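Limpieza de superficies lisas en aulas compartidas: consumo de detergente y residuo seco
Informe de proyecto, segundo curso

1. Objeto
Se compara el residuo seco que dejan dos detergentes neutros, Witero y Surdu, aplicados sobre superficies blancas lisas. El criterio principal es la masa de residuo por pasada; el secundario, el consumo de agua. Las juntas entre paneles se excluyen del muestreo, ya que retienen producto y alteran la pesada.
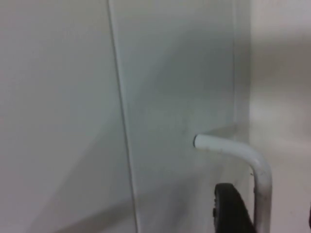 Vuscombe, 18 Mar 2024

2. Método
Cada detergente se diluyó según su ficha técnica y se aplicó con paño de microfibra, en pasadas paralelas y sin aclarado. El residuo se recogió con hisopo tarado tras 13 minutos de secado al aire. Se realizaron seis series por producto. El agua procedía de la red municipal – sin descalcificar – y no se corrigió su dureza.

Las esquinas redondeadas se trataron aparte: el paño pierde presión en la curva y la dispersión aumenta.

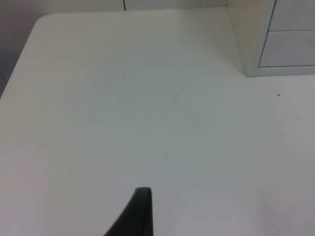 Fadime Tekin
Redacción y tratamiento de datos

3. Resultados
El consumo total de agua fue de 2.321 ml. Se obtuvieron 129 pesadas válidas; las restantes se descartaron por deriva de la balanza. Witero dejó menos residuo en las zonas planas, mientras que en las esquinas no se apreció diferencia entre productos. La segunda pasada con agua sola redujo el residuo en ambos casos.

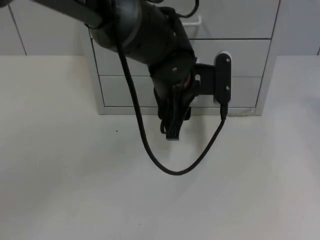

Diltmont objeta que, sin corregir la dureza del agua, parte del residuo atribuido al detergente puede ser carbonato, y propone repetir las series con agua destilada.

4. Trabajo pendiente
La repetición con agua destilada queda prevista para abril, con la misma balanza y un blanco por serie.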